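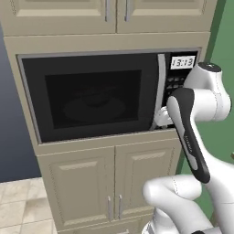 More warning next time, was what one reader asked for after our July cooking night filled up before she'd even opened the email. Fair enough. So this is early, and typed fast between two pans of onions.

Fall class list is set. Four evenings at the Dreneck kitchen, same door as before, use the side lot. Sign-up opens 2026-08-06 at noon. 70 dollars a seat, apron and dinner included. Wine is not, bring your own if you like.

First up is soups and breads. Two soups, one flat loaf, one that rises. You take dough home in a tub so please bring a tub with a lid that fits (last time, a lot of foil).

Second is dumplings. Long evening, lots of folding. Wear something you can get flour on. Vegetarian filling on request but tell us when you book, not at the door.

Third is sauces — the one everybody keeps writing in about. Brown butter, a green sauce, a tomato one that takes its time, plus what to do when a custard splits. Flesa is sending the olive oil again and there will be bottles to buy after.

Last one is pies. Crust from scratch, no shortcuts, apple and a savory leek. Oven space is tight so this class is smaller then the others. If you only want the pies, book that first and think about the rest later.

Almost 100 people are on the waiting list already. If you're on it you get the link an hour ahead, check your spam folder.

Cancelations: full refund up to a week before. After that we'll move you to another night if there is one, otherwise send a friend in your place.

Other bits. The Bhutto spice boxes are back in the shop, the small ones only. Large tins in a few weeks, we hope. Knife sharpening pickup moves to the Flastura counter for the rest of summer, so don't bring knives to class, we can't take them. And the plum cake recipe from the last issue left out the baking powder. Two teaspoons, in with the flour. Sorry to all the flat cakes.

Questions, just reply to this email. Slow this week — three weddings and a retirement lunch.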